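4. Listing Quality and Time on Market

4.1 What we looked at

The second part of the study covers resale listings in the Harken area, a commuter belt town where prices have run ahead of wages for a while now. Buyers come out from the city, see more house for the money, and bid. That much is known. Less clear is what the listing itself does. Does a longer write-up sell a house faster? Do more pictures? Does a floor plan matter at all once people have been through the door?

We took 162 closed sales from the Vumell listing archive. Single-family homes only. No condos, no land, nothing sold at auction. Each record had a list price, a sale price, days on market, the full text of the listing as first posted, and the number of pictures. Records with a change of agent partway through were dropped before we got to that total, as it was not possible to tell which text the buyer had seen.

Of the 162, 92 had a floor plan attached. The rest did not. This split turned out handy, close enough to even that we did not have to weight anything.

4.2 Coding the text

Listing text was read by two coders working apart. Each one marked claims as checkable (lot size, age of the roof, distance to the rail stop) or loose (charming, sun-filled, a must see). Where the coders disagreed the claim was talked over and given one label. Most of the fights were over words like "updated". Updated when? A kitchen redone last spring and a kitchen redone under the previous owner both get called updated, and both agents are telling the truth as they see it. We coded "updated" as loose unless a year was given. Same for "walkable", unless some place to walk to was named.

Spelling mistakes were noted but not scored. There were alot of them. A pilot run suggested they had no link to the sale price and it slowed the coders down.

Room labels were another headache. A den in one listing is a third bedroom in the next. For the main tables we used the label as the agent gave it, and did not go back to the tax record. Section 6 has the rerun with tax record labels. The numbers shift, the direction does not.

Figure 3 has two panels, and they are placed where the text allows.
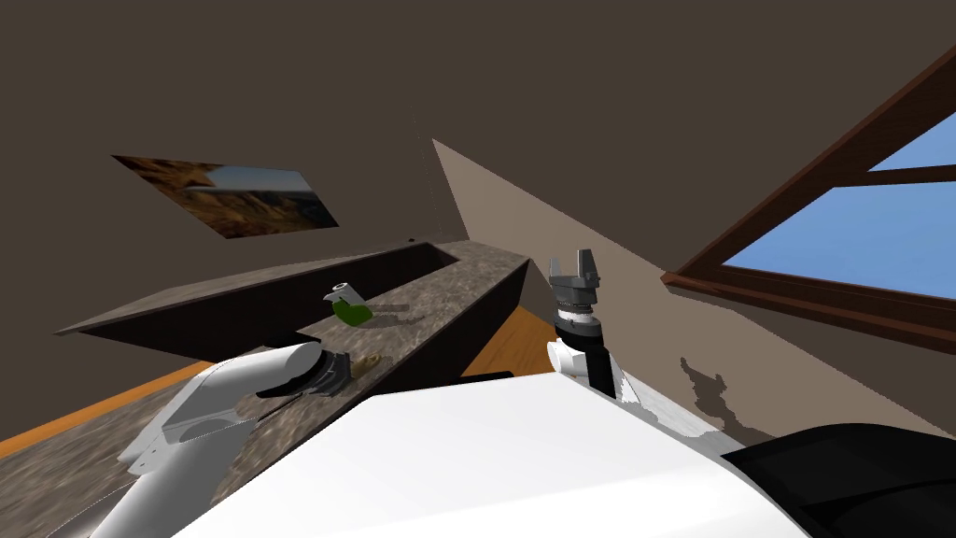 Figure 3(a). Rendered interior with a long kitchen counter and a landscape picture on the dark brown wall.

4.3 Kitchens

Kitchens get more words than any other room. Bathrooms next, then the yard. In listings at the upper end of the price range the kitchen often came in the first sentence, before the number of bedrooms, and in a few cases the bedrooms were not given in the text at all, only in the side box.

Counter space was the checkable claim we saw least. Agents will name the stove. They will say the kitchen "flows". Almost none gave a length for the counter, though this was one of the first things buyers raised in the Kusto exit survey we were allowed to use (see Section 2 for terms). Storage was the other one. Buyers want to know where things go.

Listings with at least one checkable kitchen claim spent less time on the market than those with none. The gap was widest for homes without a floor plan. With a plan attached the gap mostly closed, which makes sense to us: the plan is already doing the work of the missing sentence. We did not find the same thing for bathrooms. Yards went the other way, slightly, and we don't have a good story for it. Possibly big lots get measured in the text and big lots also take longer to sell. Needs a bigger sample.

4.4 Price band and neighborhood

Harken is not one market. The older streets near the Bermúdez estate sell to people who already live in town. The new builds north of the bypass sell to people who don't. Local buyers seem to care less about the text. They have driven past the house. They know which corner floods. For this group none of the text measures came out as usefull, and asking price did nearly all of the work.

Buyers from outside town are a different matter. Checkable claims, floor plan, and distance to the rail stop all lined up with a faster sale. Loose claims had no effect either way, which surprised one of the coders quite a bit. We had expected some penalty for heavy use of them. None found. Buyers appear to read straight past.

One caution on the March listings. More homes come up then, and homes listed in March sell fast whatever the text says. We ran everything with and without that month. Taking it out weakens the floor plan result but does not remove it. Both versions are in the appendix. 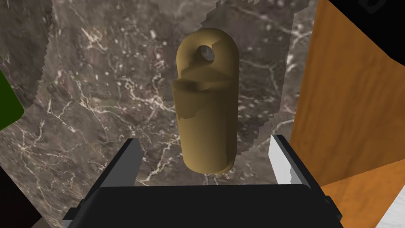 Figure 3(b). Rendered brass-like cylindrical object with a domed head, a round hole through the dome and a horizontal collar, above a black gripper.

4.5 Fixtures and small items

Fixtures are a minor theme but they do show up. Door hardware, taps, light fittings, window catches. In older homes the agent will sometimes point to original hardware as a selling point, and in new builds the finish is named, brushed this or matte that. We coded finish as checkable, as a buyer can walk in and look.

No link to days on market. A small link to the gap between list and sale price, only in the older streets, and only with the 3 highest sales left in. Take those out and it goes away. We report it here for completeness and would not build on it.

Fixture disputes at closing are a separate question. What stays, what leaves with the seller. The archive does not record them, so nothing in this section speaks to it.

4.6 Limits

Closed sales only. Homes pulled from the market never show up in the data, and these may well be the ones with the worst listings. So whatever we found is likely on the low side.

Days on market is a blunt measure. An agent can relist and start the clock again. Vumell flags relisted homes if the gap is under 100 days, and those we joined up by hand. Longer gaps we could not catch.

Text was taken as first posted. Agents edit. A listing which sat for a month may have been rewritten before the buyer ever saw it, and a better second draft would be credited to the first. Saved versions exist for part of the archive but not the earlier part, so we stayed with first post throughout.

Last, price. Faster is not the same as better for the seller. A few of the quickest sales in the set went under list, and we cannot say if waiting would have helped. Section 5 takes up the price side, using the same records and the same coding.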